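Lerkovthorpe learning centre opens whiteboard room for adult drawing and handwriting classes

Lerkovthorpe, Nov 30, 2021

Otirier, the adult learning charity, has opened a room at its Lerkovthorpe centre for people who want to learn to write and draw at a whiteboard. The first course is open for booking now and is meant for teaching assistants, club leaders, trainers and anyone else who has to stand up and put something on a board in front of other people.

The room was used for storage until August. It has been repainted and fitted with whiteboards by Kwofie, a local joinery and fitting firm, and the overhead lights have been replaced. Places on the course are free to anyone living in the town.

Arwel Eynon, who runs the centre, said the idea came from people already using the building.

"We had teaching assistants asking if they could stay behind and practise on the board in the main classroom. Writing on an upright surface is a different job from writing on paper. Your arm gets tired, your lines drift downhill and the letters come out in all sizes. People wanted somewhere to get that wrong in private."

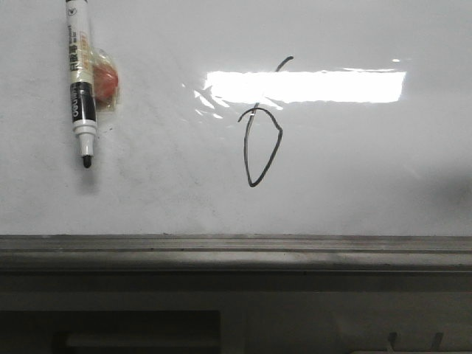 The course is taught by Natsumi Tsuji and Yaw Dankwa and runs for 19 sessions. Learners start with single strokes, hooks and closed loops, then go on to simple outlines such as leaves and drops, and only after that to full words and labelled diagrams. Every exercise is done standing up, with an ordinary dry-erase marker.

"A loop is a good place to begin," said Natsumi Tsuji. "You have to come back to where you started, and you find out very quickly if your shoulder is doing the work or just your wrist. Most people draw it too fast. We ask them to slow down and leave it on the board for a while before they wipe it off."

Later sessions cover writing for a large room, choosing a marker tip, cleaning boards properly and where to stand so that a class can see past you. There is also a session on glare — a common complaint in rooms with ceiling lights — and how to place writing so it can be read from the side seats.

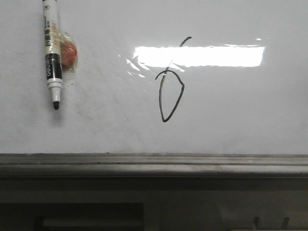
A leaf-like loop in black marker on a whiteboard, with a deli marker at the left.

Each group has room for 21 learners. Two groups will run side by side, one in the daytime and one in the evening. Markers, cloths and board cleaner are supplied, and no drawing experience is needed.

Eftychia Rallis, who handles bookings, said people could join either group and swap between them if their shifts changed. "Just tell us at the desk," she said.

To book a place, ask at the front desk of the Otirier centre in Lerkovthorpe. Press questions should be sent to Kojo Dramani in the Otirier press office.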